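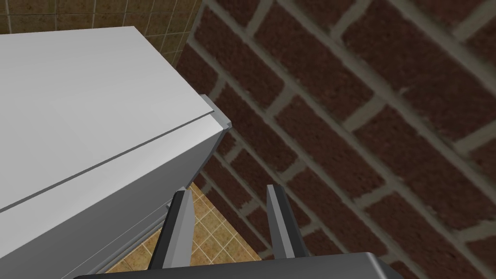 Open gripper beside the fridge, brick wall to the right. Simulated kitchen, wrist view.

2 comments | 39 shares

Kitchen trial: what are we paying for?

Habibur Wanigasekara asked for pictures to go with the budget paper, so I've put this one up with my notes. The paper wants money in September for one arm, one gripper and a year of the Planetti simulator. I am not against it. I would like to see the sums first.

On the view: the gap between the fridge and the wall is narrow, and that is the bit I'd ask Trunov about. Their quote gives a reach for the arm and says very little on how wide the fingers and housing are together. We have tight corners like it at Cassim, and I'd want a tape measure on ours before any order goes in.

On the surfaces: white door, rough brick, tiled floor. Very nice. None of it tells me what a new door seal does to the pulling force, and the quote for force sensing is a separate line at 1,911 a unit.

On the numbers: Planetti's sales sheet talks about 100 practice runs on the fridge task and 51 good ones. I asked what counted as good and am still waiting. If it means the door moved a bit, I'd leave the second arm out of next year's plan altogether.

On spares: finger plates are left out of both quotes. Dreltolport sell them in pairs - ask for the price in writing, with delivery.

Comments on the draft budget to me before noon, please, as the paper gets printed after lunch.

Share this gallery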